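Colcha acolchada Arari, blanca con estampado de caracteres

Tienda Finero > Dormitorio > Colchas y cubrecamas
Ref. 27 — Disponible

¡Por fin ha vuelto! Llevaba desde febrero contestando correos que preguntaban por ella, y es que esta colcha la tengo yo misma en casa y se la recomiendo a todo el que entra por la puerta (con poco éxito entre los amantes del gris, todo sea dicho).

Es una colcha blanca, acolchada, estampada con el carácter chino 福, el de la buena fortuna, en grande y en varios colores: rojo, azul, verde azulado y rosa. Alegra muchísimo una habitación clara. Yo la pondría con un cabecero de madera sin barnices oscuros y un armario crema, que le van de maravilla.

¿Con qué la combino? Me lo preguntáis mucho. A los pies, una manta doblada de rayas blancas y negras, como la Hitano, que calma un poco tanto color. Y contra la pared, una almohada larga tipo rulo con flores y letras. Sí, estampado con estampado — atreveos, que luego no queréis quitarlo.

Lavado: a máquina, 40 grados como máximo, con detergente suave y sin suavizante. Tendedla bien estirada y a la sombra. La secadora, mejor no. En casa le toca cada 3 semanas.

Envíos: salimos con Van der Merwe, y el paquete abulta bastante, así que avisad si vuestro portal es de los estrechos o si preferís recogerla en la tienda. Para cambios, guardad la bolsa original, por favor.

Medidas: la hay para cama individual y para cama de matrimonio. Medid el colchón con la altura incluida antes de pedir, que casi todas las devoluciones nos vienen por ahí. Si dudáis entre dos tallas, yo cogería la grande, porque cae mejor por los lados y tapa el canapé.

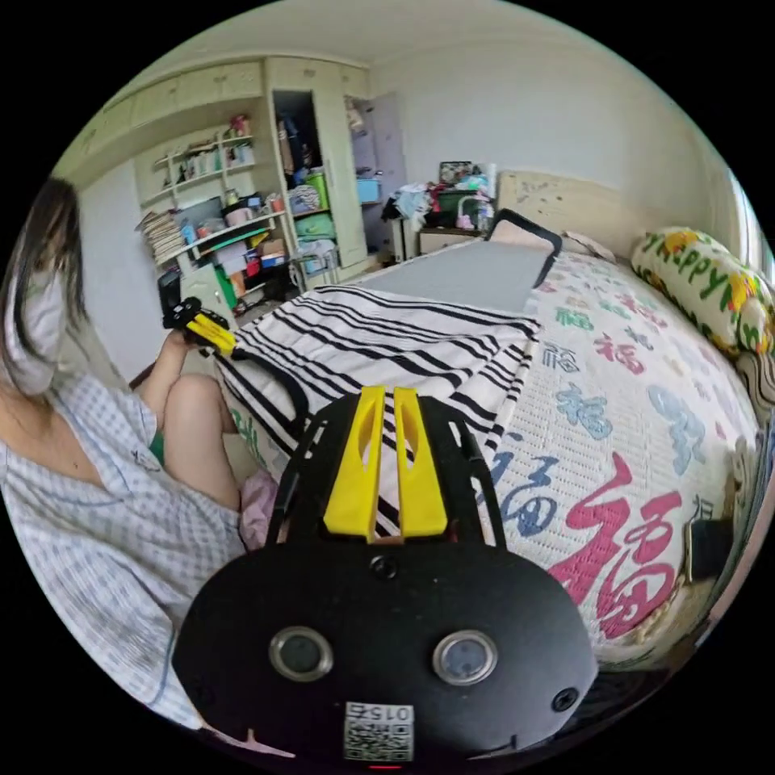
Las fundas de almohada se venden aparte y de momento solo nos quedan en blanco liso. Las estampadas están pedidas; si queréis que os avise cuando lleguen, dejadme el correo en el formulario de contacto y os escribo yo.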